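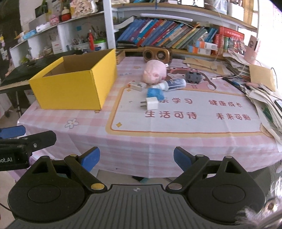 Betreff: Re: [greifdaten] Wie voll darf der Tisch sein?

Von: Zinhle Venter
An: Liste greifdaten
Gesendet: August, 21:40 Uhr

Hallo Jarmo, hallo alle,

danke für die Frage, die kommt genau richtig! Ich sitze seit dem Nachmittag an der neuen Runde und wollte sowieso schreiben. Das Bild oben in der Mail ist ein Einzelbild aus der Kamera an einem der Handgreifer, damit ihr seht, wovon ich rede.

Jarmo Ahonen schrieb:

> Hallo zusammen,
>
> wir fangen in Nornness jetzt auch mit dem Sammeln an und streiten uns
> schon über den Tisch. Orest möchte am liebsten eine weiße Platte und
> drei Gegenstände, damit das Modell erst einmal lernt, was ein Griff
> ist. Ich würde gleich in echten Wohnungen aufnehmen, mit allem, was
> da so herumliegt.
>
> Konkret:
>
> 1. Wie viel Kram lasst ihr auf dem Tisch?
> 2. Räumt ihr gemusterte Decken weg?
> 3. Werft ihr Episoden raus, wenn der zweite Greifer ins Bild kommt?
> 4. Wie lang ist bei euch eine Episode?
>
> Gruß
> Jarmo

Zu 1: So viel, wie da ist. Ernsthaft, probiert es aus! Auf dem Tisch im Bild liegen ein Netzstecker, ein rosa Plüschschwein, eine Flasche auf der Seite, ein offener gelber Karton und ein dunkelgraues mechanisches Teil mit Löchern, und rechts türmen sich Papiere und Hefte. Für die Aufgabe »Leg den Stecker in den Karton« ist das meiste davon reine Ablenkung, und genau das wollen wir. Wir haben im Frühjahr mit Orests Variante angefangen (schöne Grüße, Orest, ich war damals völlig deiner Meinung), und das Modell griff auf der leeren Platte wunderbar. Sobald ein zweiter heller Gegenstand danebenlag, fuhr es irgendwo in die Mitte und machte zu. Seit Urkent, so heißt bei uns der zweite Datensatz, räumen wir nur noch weg, was zerbrechlich ist oder wo Namen und Adressen draufstehen.

Ein Stecker ist übrigens ein tolles Objekt. Er ist klein und hat zwei Stifte, die in eine klare Richtung zeigen, also muss man sich entscheiden, wie herum man ihn anfasst. Bei jedem Durchgang bitte drehen. Marthinus hat anfangs 18 Episoden aufgenommen, in denen die Stifte immer nach links zeigten, und die waren einzeln alle tadellos und zusammen kaum etwas wert.

Zu 2: Nein, bitte liegen lassen. Rosa-weißes Karo mit großem Aufdruck sieht für uns unruhig aus, aber solche Decken gibt es nun mal, und chinesische Schriftzeichen in Rot unter einem Gegenstand sind ein prima Test, ob das Modell Ding und Untergrund auseinanderhält. Was wir vermeiden: dieselbe Decke in allen Aufnahmen einer Aufgabe. Elmarie führt dafür eine Tabelle mit Raum, Unterlage und Licht und meckert zuverlässig, wenn eine Kombination überhandnimmt.

Zu 3: Drinlassen! Bei beidhändigen Aufgaben gehört der andere Greifer ja dazu, und am linken Bildrand taucht er ständig auf. Wichtig ist mir nur, dass die beiden blauen Fingerpads des eigenen Greifers frei zu sehen sind. Aus deren Abstand lesen wir die Öffnungsweite ab, und wenn da etwas davor hängt, fehlt uns der Wert. Unscharfes in einer Ecke stört dagegen nicht, solange es den Fingern nicht zu nahe kommt. Unser Prüfskript in Modise markiert solche Episoden nur gelb, entscheiden muss ein Mensch.

Zu 4: Kurz. Eine Aufgabe, ein Satz, fertig. Wer sich vergreift und es gleich noch einmal versucht, soll bitte weiterlaufen lassen! Diese Korrekturen sind Gold, und man bekommt sie auf Ansage nicht hin, das sieht immer gespielt aus. Abbrechen nur, wenn etwas vom Tisch fällt oder die Ortsbestimmung des Greifers wegspringt. Das merkt man vor allem, wenn man zu schnell anfährt. Am Anfang 2 Sekunden stillhalten hilft enorm.

Zum Stand: In Urkent sind jetzt 933 Episoden, davon sind 98 noch nicht durchgesehen. Wenn jemand aus Nornness Lust hat, mitzuschauen, schicke ich gern den Zugang. Man lernt dabei wahnsinnig viel darüber, wie verschieden Leute zugreifen. Elmarie kommt immer von oben, Marthinus schiebt die Dinge erst ein Stück zu sich heran, und ich kippe offenbar das Handgelenk nach innen, was mir vorher überhaupt nicht klar war.

Eine Frage zurück: Wie macht ihr das mit den Beschreibungssätzen? Wir schreiben sie bisher nach der Aufnahme, aber dann steht da oft dreimal hintereinander derselbe Wortlaut. Ciscombe lässt sie wohl vorher einsprechen. Hat das hier schon jemand ausprobiert und kann sagen, ob die Leute dann anders greifen?

Viele Grüße
Zinhle

PS: Orest, heb die weiße Platte trotzdem auf. Zum Kalibrieren nehmen wir unsere jede Woche.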